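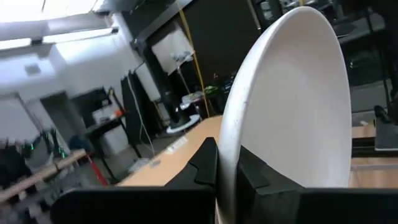

Washing up and drying plates without the marks

2 March 2026
By the Lildale Household Page

Most marks on white plates are not dirt. They are fine grey lines left by cutlery, or by the unglazed foot of whichever plate was stacked on top. Washing-up liquid won't move them. Make a paste of bicarbonate of soda and a few drops of water, rub it on with a damp cloth in small circles, leave it for 9 minutes and rinse. Matt glazes hold on to marks more than shiny ones and may need a second go. Try a small patch first if the plate is old or has a painted rim.

Wash in the usual order: glasses, then cutlery, then plates and bowls, pans last. Change the water when it goes cloudy. Plates with compartments need a brush along the ridges, on both sides, where sauce dries on and a sponge rides over the top. Speckled and dark glazes hide grease well, so run a thumb across them before they go in the rack.

Rinse in hot water if you can stand it. A hot plate dries a good deal faster than a cold one.

Stand plates on edge in the rack, all facing the same way, with a slot left free between the big ones. Bowls go at a slant, never flat on their rims, or the steam stays inside. If your rack has wire slats on one side only, put the plates there and keep the open part for bowls and cups. 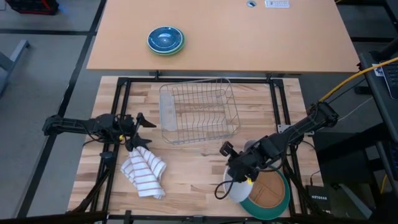 Wooden worktops need a bit more thought. Water left under a rack will turn the joints between the strips black over a winter, and sanding that out is a long job. Use a drip tray, empty it after each wash, and stand it upright to dry. Lift the rack once a day and wipe underneath. We oil ours in November and again in spring with Prullico worktop oil, two thin coats with a night between them.

A folded tea towel will do for the odd bowl that won't fit the rack. Hang it up afterwards – a damp cloth left lying on wood does as much harm as a puddle. Wash tea towels at 60 and skip the fabric softener, which stops cotton taking up water.

Stack plates only when the foot ring is dry, largest at the bottom. Keep the stack low enough to lift with two hands. For plates you seldom use, a sheet of kitchen paper between each one saves the glaze.

Comments (3)

Surell: Tried the paste on a set of 14 dinner plates. All but two came up clean. The two were cheap ones and I think the glaze has gone.

jakab_kitchen: Does the oil go on the end grain as well? Ours is dry round the sink.

Lildale Household Page: Yes, and give it an extra coat there.

Contact us | © 2026 Lildale Household Page | Back to top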